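Filed under: Kitchen & Larder > Preserves
14 replies · 338 views · 2 shares

Marmalade out of season: is it worth the bother?

I've got a bowl of citrus, a free afternoon and no Sevilles until January. Talk me into it or out of it.
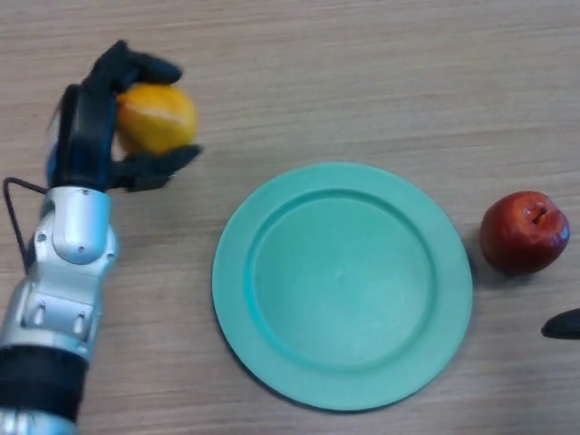 What I'm planning

Ordinary shop fruit, mostly oranges with a few lemons to sharpen it up. Kaller sugar because it's what's in the cupboard. Soak the peel overnight, simmer until it squashes, then sugar in and boil like mad. My last batch, in June, set like a roof tile and my sister still uses a jar of it as a doorstop.
— pithandpips

Re: What I'm planning
Out of it. Sweet oranges make orange jam. Perfectly pleasant, goes on toast, but it's marmalade the way squash is wine. Wait for January like the rest of us.
— grumpyspoon

Re: What I'm planning
grumpyspoon says this every summer and every summer I make mine anyway. Two lemons to every four oranges, pips and pith in a muslin bag, squeeze the bag until your wrists complain. It's lovely.
— Toastrack62

Re: What I'm planning
How much sugar? I drop to 400g per 500g of fruit and the Skitberg show judges marked me down for "a loose set". I'd call it relaxed.
— lidless

Re: What I'm planning
They were being kind, lidless. I was at that show. It was a drink.
— grumpyspoon

Re: What I'm planning
Fair. It did travel badly.
— lidless

Re: What I'm planning
Can I put in a word for Vellow jars? Wide necks, lids that go on straight. Also scrub the fruit in hot water first if it's waxed, or you get a scum you'll be skimming until bedtime.
— Toastrack62

Re: What I'm planning
Disagree on the jars, the lids rust by the second year. I buy the plain ones from Kovalchuk on the market and boil them in a stockpot. Agree on the scrubbing.
— brambleend

Re: What I'm planning
Second year? Whose marmalade lasts till the second year?
— Toastrack62

Re: What I'm planning
grumpyspoon's, I'd imagine.
— brambleend

Re: What I'm planning
It matures.
— grumpyspoon

Re: What I'm planning
Right, I'm doing it. More lemon, full sugar, muslin bag. And I'll start testing for a set at ten minutes this time — last time I went off to hang the washing out, hence the doorstop.
— pithandpips

Re: What I'm planning
Cold saucer in the freezer before you start. And take the pan off the heat while you test, or it carries on without you.
— lidless

15 people found this thread helpful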